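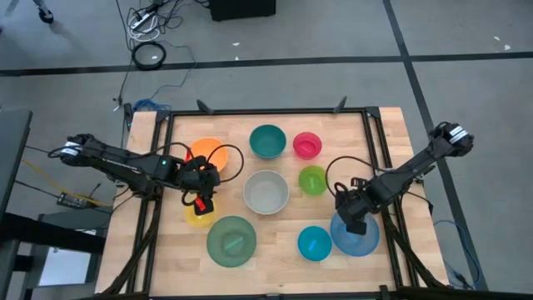

Woldemariam 实验室敲定新一年设备预算,双臂工作台将再添两套

2025年2月28日

好消息!Woldemariam 实验室的年度设备采购计划本周正式通过,双臂操作工作台项目拿到了期待已久的扩建经费。按照计划,实验室将在现有工位之外再添2套双臂工作台,全部设备争取在9月开学前装好、调好,让新一批同学一进门就能上手。

目前的双臂工位用的是浅色木台面,四周围着黑色铝制边框,两条黑色机械臂分别装在台子的两侧,日常任务以抓取和分拣小物件为主:把小块、小棒放进各种颜色的塑料碗里。任务看着简单,排队的人可真不少!预约表常常排到深夜,有的小组为了多跑几组数据,连午饭时间都不放过。

负责这次采购规划的 Faith Nzioka 介绍,预算一共列了22个条目,机械臂本体只是其中一部分,线缆、夹爪备件、台面、边框型材和地面走线也都单独列了出来。“上一轮我们把钱几乎都花在机械臂上,结果夹爪指尖磨损了没有备件,只好停工等货。”她说,“这次先把耗材算清楚,再谈整机,心里踏实多了。”

供货方面,两套工作台的框架和台面由 Zoltport 提供,控制软件继续沿用实验室熟悉的 Jina。机械臂的报价还在与 Drirotow 商谈,重点是保修年限和备件价格。塑料碗、小积木这类小东西也进了预算,总共700元,颜色和尺寸尽量配齐,方便大家设计新的分拣任务。

场地也一并作了安排。新工位仍放在铺灰色地毯的实验区,用黑色胶带划出位置,电源线和网线改走统一线槽。采购组算过,线槽和安装辅料合计2346元,在整份预算里占比很小,却是各小组呼声最高的一项。

接下来,采购组会先下单一套,装好后试运行,各小组把使用意见汇总上来,第二套再按意见调整台面高度和机械臂安装位置。想参与试运行的小组现在就可以报名,写明任务内容、需要的物件和每周使用时长即可。已经有小组提出想做双手配合的任务,一只手扶碗、一只手放块,听着就让人手痒!

报名表放在实验室内网的“设备预约”栏目,有疑问请直接联系 Faith Nzioka。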